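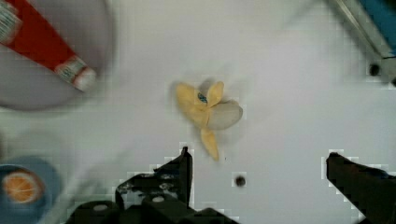 So it dropped into safe stop again, and of course I was halfway through my sandwich. I heard the brakes clunk from across the room and knew before I looked up. Protective stop, joint torque over limit, same message as the other two times. I've started hearing that clunk in my sleep!

Today was meant to be pick and place all day, toy food onto dishes, nothing fancy. The Wondusstead people want 100 clean runs before they'll talk about the next stage, and I had a nice little streak going. Then on the banana the arm went too low, leaned on the table, and that was that. It's a soft thing with floppy peel bits going everywhere, so the grasp planner never quite knows where the middle of it is. I get that. What I don't get is why it pushed so hard before it gave up.

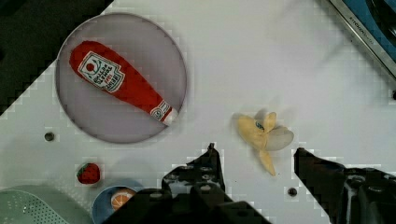 Was anybody in danger? Only my lunch, and I was well outside the reach line with the stop button next to me.

Still, I pulled the force log, because a stop that comes late is a stop I don't trust. The contact limit is supposed to be set fairly gently for this job. I scrolled and scrolled (that log viewer is a misery) and there it was: the arm had been loaded with the old Tevton profile, the one for the heavy parts job back in January, with the limit left way up high. It must have come back when I restored the settings after the update. My fault, really. I clicked restore all like a person who wants to go home.

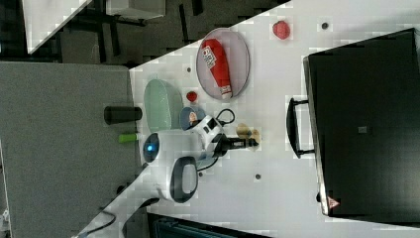
2 min read

I fixed the limit, dropped the speed to almost nothing and had it come down on a block of foam. It stopped on the first touch, no drama. Did it again. Same. Then I put the speed back up a bit at a time, and every stop came early, the way it should. I felt so much better after that, and also a little sick thinking about the runs from this morning, which all went through on the wrong profile without a peep.

Those have to be thrown out. I wrote it in the fault book and rang Medina to say so, and I won't pretend I enjoyed the call. They were decent about it, though they do want a check added to the startup list so the profile name gets read out loud before the brakes come off. 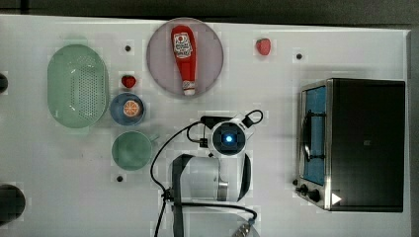

Kgomotso Mnguni thinks reading it out loud won't do any good after the first week, and that the arm should simply refuse to start until somebody types the limit in by hand. I grumbled at that, mostly at the idea of typing it in every single morning – but I think it's right. People stop hearing themselves. I certainly do, before coffee.

So that's tomorrow, a little script and a prompt, and then back to run one. I still want to know why the approach height was off, as the limit only explains how hard it pushed and not why it was down there to begin with. Camera calibration, maybe. I'll check that first, and I'm eating lunch in the other room.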